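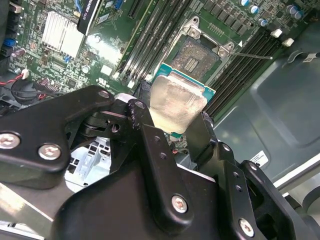 Teo asked whether the approach height still has to be taught again after every finger change. Yes, every time, and the steps for the Isex cell are below.

Setting up the CPU placement step on the Isex cell

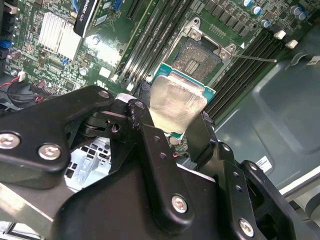

October
Posted by the Florosska bench team
Print this page | E-mail this page

Before you start, run the arm at 5 percent speed and open the load plate on the socket. Leave the lever out to the side.

1. Check the finger screws. Tighten any that turn by hand, then home the gripper.

2. Load program 549. Close the fingers on the edges of the processor, never on the contacts underneath.

3. Jog to a point just above the socket and stop. Correct any tilt at the wrist before you go lower. Gold pins in the socket bend easily and we don't straighten them.

4. Lower in single steps and open the fingers when the processor is seated. Save the point.

5. Teach the corner points of the bracket with the tip of the long finger. Go in slowly at the corner nearest the chokes.

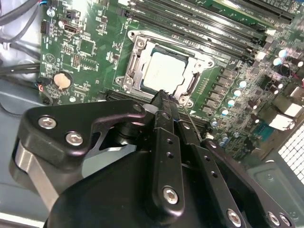
6. Repeat the full cycle 25 times with a scrap processor. If it misses once, go back to step 3.

Save the points to the Odham controller and write the program number in the cell log.

Related items
Cleaning gripper fingers
Antoniadis wrist mount: replacing the cable
Backing up the Odham controller
Memory module placement, part 1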